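[Custport-home] Re: Clearing the round table before lunch
From: Larasati Ngui
To: custport-home list

Sutrisno Chong wrote:
> Can someone tell me what on the round table is staying and what
> is going to the storage shelf? I have 17 people down for lunch in
> April and I need the whole top. Also, is the striped cloth the one
> that gets washed or do we have another?

Sutrisno,

The striped cloth is the one that gets washed. It has creases and some faint gray marks on it. Cold wash, then iron it from the back. The spare is in the hall closet, but it was bought for the Kwok table and comes up short on this one.

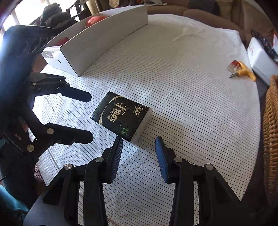 Page last modified: April, 3:33 PM

The tissues stay. It's the black soft pack with the gold lines and the big 100% on the wrapper, Shuer brand. Put it on the side shelf during the meal and bring it back with the tea. If it runs out, Dendon has the same size pack.

The yellow T-handle tool goes in the tool drawer, and the small clear packet with the red parts goes with it. Please keep those two together. I spent an evening looking for the last packet.

The fruit in the red mesh bag goes to the kitchen. You can use it for the lunch if you want it.

The open white box with the hand hole can go to locker 464 once it is empty. Lay the long cardboard panel flat behind the shelf. I want it for lining the bottom drawer. The crumpled plastic bag can go in with the other bags under the sink.

Leave the white box with the red printing for me. I have to ask Amik whether it is going back. The wicker basket can be used for bread if you line it with a napkin.

I can be there at 3 to help move chairs. Send me a note if you need the key before then.

Larasati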